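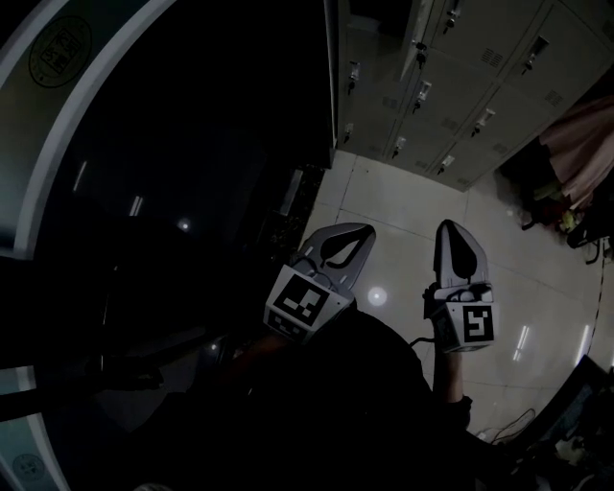

3. Shared lockers at the two sites

3.1 Setting

The study took in two buildings run by the same employer, Umali. The larger one, Pondgate, holds offices, a print room and a staff canteen. The smaller one, Masden, is a service building with two shifts a day. Both provide lockers in shared areas, and in both the lockers are meant for short-term personal storage: coats, bags, indoor shoes, food that does not need to be kept cold. Together the sites have 392 lockers, of which 292 were issued to a named person when we started in September. The rest were listed as free or out of service.

The lockers at Pondgate are light gray metal, with small doors set in a grid and a small keyed lock or latch on the doors (Figure 1). Slotted ventilation grilles appear on some of the doors. The floor in front is light beige tile in large squares. Masden has the taller type, one door to a column, with a shelf near the top and a rail for hanging clothes. We treat the two types separately in what follows, as the size of the compartment turned out to matter for nearly every question we asked.

3.2 How lockers are given out

Neither site has written rules that cover the whole life of a locker. A new employee asks at the front desk, is handed a key with a numbered tag, and signs a sheet. The sheet at Pondgate was begun in 2000 and has been copied out by hand at least twice. Entries for people who left were sometimes crossed out and sometimes left as they stood. At Masden the desk keeps a spreadsheet, but it is updated only when a key is asked for, so a locker whose user has moved to another job in the building stays in that person's name.

Spare keys are kept at both desks. Pondgate hangs them on a board in number order. Masden keeps them in envelopes by column, and the staff there told us that finding the right one can take longer than the rest of the exchange. Lost keys were the most common reason for a visit to either desk during the study. Replacement keys are ordered from the supplier, Cledunard, in batches, and a person waiting for one is usually lent the spare.

3.3 What people keep in them

We gave out a short questionnaire and received 200 completed forms. It asked what was in the locker that day, what had been there longest, and what the person would like to store but could not. Respondents answered in their own words and we grouped the answers afterward.

At Pondgate the usual contents were a bag, a pair of shoes, a mug or lunch container, and papers. Coats were mentioned less often than we expected. Several respondents wrote that a winter coat fits only if it is folded tightly and nothing else goes in, so coats end up on the backs of chairs. Bicycle helmets came up many times under the third question. A helmet will go through the door on its own, but it takes up the whole compartment.

At Masden the contents were mostly work clothes and shoes, with a change of clothes for the trip home. Here the complaint was about mixing. Users did not want work shoes under a clean jacket, and many had put in a plastic tray or a folded carrier bag to separate the two. A few had added a second shelf of their own from cardboard or wire.

The item stored longest was often something the user no longer needed: old shoes, an umbrella with a broken rib, manuals for equipment that had been replaced. People tended to know that these things were there. When asked in follow-up talks why they had not been taken home, most said that they remembered the item only when they were in a hurry.

3.4 Position and use

Users at Pondgate preferred doors between waist and eye level. Low doors were described as awkward, especially by those who had to kneel on the tile to see the back of the compartment. High doors were disliked by shorter users, who could reach the lock but could not see in. When a middle door came free, the desk usually had a request for it within the week, and the low door given up in exchange then stayed empty for much longer.

Locks in the bottom row were also reported as stiff more often. We can't say from our data if this comes from floor cleaning, from lack of use, or from the angle at which the key is turned. The maintenance log records the locker number and the repair but gives no cause.

Position mattered less at Masden, where each door runs the full height. Users there cared more about distance from the entrance. The columns nearest the door were issued first, and the aisle in front of them was crowded at the change of shift while the far end had room to spare. Two supervisors had tried to move people toward the far end by giving out those keys first, and both had gone back to letting people choose.

3.5 Limits of the data

The questionnaire reached people who had a key and were at work during the study period. It leaves out those who had given up on getting a locker, and we learned of this group only through remarks made at the front desks. Contents were reported by the users themselves, and no locker was opened for the study. The issue lists were taken as we found them in September, with errors corrected only where the desk staff were certain of the right entry. Section 4 uses the corrected lists.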